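The Lamp Table

The table came down the ramp on Saturday with all four of us hanging on to it, and I loved it before it was even level. Butcher block! Strips of wood in every shade between toast and honey, and so heavy that Hưng had to sit down on the concrete afterward and talk to his knees.

"Where's it going?" Liên asked.

"Right there," I said, and pointed at the middle of the floor, because where else would you put a thing like that?

We had rented the old Pulthorpe building for the winter, one long room with a gray floor marked off in big panels by dark lines. Liên walked the lines like a kid on a curb while Hưng got his breath back. Định had already gone up to the loft to look for the box marked LAMPS. He came down with a box marked DINIS, which had a lamp in it anyway.

It was my grandfather's lamp, or the useful half of it. The shade had gone years ago, and what was left was a short silver base and a round white bulb, sitting up there like a small moon on a tin can. I set it at the back of the table and ran the cord off to the left, where there was far too much of it, so I bundled up the extra and left it by the corner. Then I stood back and felt so happy that I said "Oh!" out loud, to nobody in particular.

"It's a lamp," Định said.

"It's THE lamp," I said.
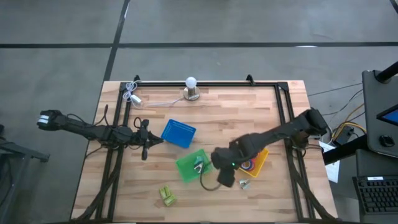 My grandfather fixed things under that bulb for 52 years. Clocks, mostly, and radios, and once a wooden duck for a girl who cried the whole time he was gluing it. He kept the parts in trays, and he let me sort them. I can still feel how it was to push the little screws into their own corner and the springs into another and then look up, expecting a medal. (He gave me a mint. It was always the same kind of mint, and it always tasted of machine oil, and I would eat one right now.)

So of course I wanted trays. I had a blue one, plastic, with dots all around the rim, and a green bin that Liên had talked out of her sister. I put the blue one down a little crooked and Hưng reached over to straighten it.

"Leave it!" I said. "His were always crooked."

Hưng left it. He's good like that. He went and found the broom instead, and swept the same stretch of floor three times while pretending not to listen to me telling Liên about the duck.

The first customer was Reinhold Reinholz, who lived across the road and had watched us carry everything in. He knocked on the open door with a music box in his hand. It had stopped, he said, in the middle of the tune, and his wife used to hum the rest.

I didn't know a thing about music boxes. I knew about clocks, a bit, and I knew where to put the screws. But I said yes so fast that Định laughed at me, and Mr. Reinholz laughed too, and then he pulled up a crate and sat down as if he meant to stay until supper.

"What does the rest sound like?" I asked him.

He thought about it, looking at the lamp. Then he hummed it, badly, twice through, while I hunted for the smallest screwdriver.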